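Hanham Workroom
Gallery: Cloths, Trays and Drying Rods
Posted August 10, 2026 by Karine Sandhu

Home > Workroom > Gallery

This page goes with the cleaning and drying notes we put up in June. The setup is simple: a shallow tray, two wooden dowels and a microfiber cloth. The cloth hangs over the dowels and the tray goes underneath to catch drips.

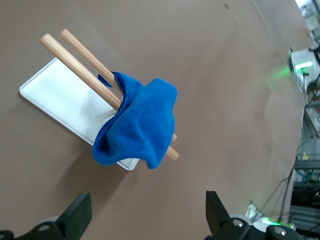 Blue cloth over the two dowels, white tray below, brown kraft paper under everything.

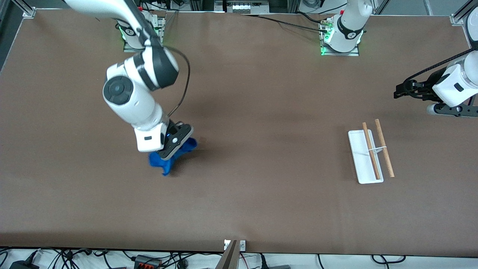 We started using dowels after the wall hooks at Hanham came loose for the second time. A hook also leaves a cloth hanging from one corner, and the middle stays damp overnight. Over two rods the cloth is held open a little, and air gets to the underside. Maite Nieto tried it first with a single rod and found that the two halves stuck together. The second rod fixed that.

The dowels are plain, with no varnish or paint. Varnished ones look nicer for a week or two, then the finish goes cloudy where the cloth sits. If yours have a rough end, sand it before you use it. Microfiber catches on every splinter, and once a loop is pulled it keeps pulling.

Any shallow tray with a raised rim will do. Rest the dowels on the rim so they don't touch the floor of the tray, and leave a gap between them. Two fingers is enough. If they roll, put a strip of masking tape across each end or cut small notches. Gearóid Cronin cut notches in his and says he would do it again, but tape is fine and you can take it off to wash the tray.

Kraft paper saves wiping the table. A roll lasts us most of a year. Change the sheet when it buckles or gets stained, and don't put anything with a printed side face up under a wet cloth. The ink comes off.

Washing the cloths

Wash new cloths once before use. The blue ones lose some color the first time, so keep them away from white towels. Warm water and a small amount of liquid detergent. No fabric softener and no dryer sheets, which coat the fibers and leave you with a cloth that pushes water around. No bleach either.

Shake the cloth out before hanging it. One that goes up in a ball dries in a ball, and you get stiff creases that take another wash to come out. Spread it as flat as it will go over the rods and turn it once if the room is cool.

We keep 5 cloths going at a time. The oldest gets moved to floor duty when a new one comes in. Aaliyah Girard marks the corners with laundry pen so the floor cloths don't end up back on the tables, which has happened.

Where to put the tray

Near a window is good. On top of a radiator is too hot for microfiber, and the tray may warp as well. In the back room at Castport they keep theirs on a shelf with the door open, and that works in every month except the very wet ones. At Skirkura there is no spare shelf, so they set it up at closing time and put it away in the morning.

Empty the tray every day. It takes a few seconds, and standing water starts to smell sooner than you would think, especially in summer. A rinse with dish soap once a week keeps the corners clean.

Storing the dowels

Stand them upright in a jar or lay them in the dry tray. Don't wrap them in a damp cloth. Huguette Kennedy left a pair that way over a long weekend and both came out spotted. Light spotting sands off, but if the wood has gone soft, replace the rod.

Questions about cloth sizes can go to Karine at the Hanham front desk. The June notes have the cutting list for the dowels and a longer section on stains, including machine oil and wood glue.

Previous gallery: Shelf Liners and Drawer Mats
Next gallery: Brushes, Large and Small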